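Home | Workshop | Kitchen | Laundry | Garage | Ask Us | Print this page

Workshop Tips: What a Robot Learned About Old Computers So You Don't Have To

The Kistton workshop spent the winter teaching a robot arm to handle memory sticks in old office desktops. The method was plain: a person steers the arm through the job, the arm records it, and then everyone does it again. The full set came to 2000 recorded tries, with 200 more held back for testing. Most of what came out of it applies to anyone at a kitchen table with a screwdriver and a free evening.

1. Unplug it, then hold the power button

Pull the cord from the wall and press the power button for a few seconds. Touch bare metal on the case before you touch the board. The arm never needed reminding, having no socks and no carpet.

2. Deal with the cables before you deal with the parts

We went in thinking the hard part would be the slots. In the test runs, wires in the approach path spoiled more tries than anything going on at the slot itself. A cable that droops an inch lower than it did yesterday is a whole new computer as far as the arm is concerned. Your knuckles feel much the same way about it.

Look over the layout before reaching in. On the Dell board we used, the two memory slots run side by side between the processor and a thick bundle of black and white cables held with zip ties, and your hand has to share that space.

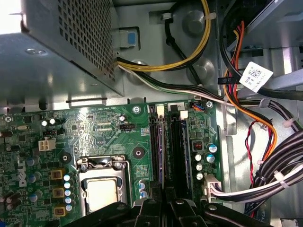
3. Work the clips first

Memory slots have retention clips at the ends, sometimes at both and sometimes at one. Open whatever opens before you pull. If the stick doesn't want to come up, check the clip again. Pulling harder was the arm's first idea too, and we had to train it out.

4. Line up the notch, then press

We compared two ways of putting a stick back. In one, the arm went straight down in a single confident move. In the other, it rested the stick on the slot, paused, and pressed one end and then the other. The slow way won by enough that we quit arguing about it. Do it that way at home, thumbs on the ends, and stop if one side sits high.

5. Move the lamp

Half the recordings were made under a single overhead light, and shiny metal gave the arm fits. Mixing in tries with a desk lamp at different angles helped a good deal. For human use, put the lamp off to one side and keep your head out of the way of it.

6. Leave the processor alone

It isn't in your way. We mention it for the person who is already reaching for the lever.

Still to come: screws. The arm has dropped plenty, and a magnetic dish is on order.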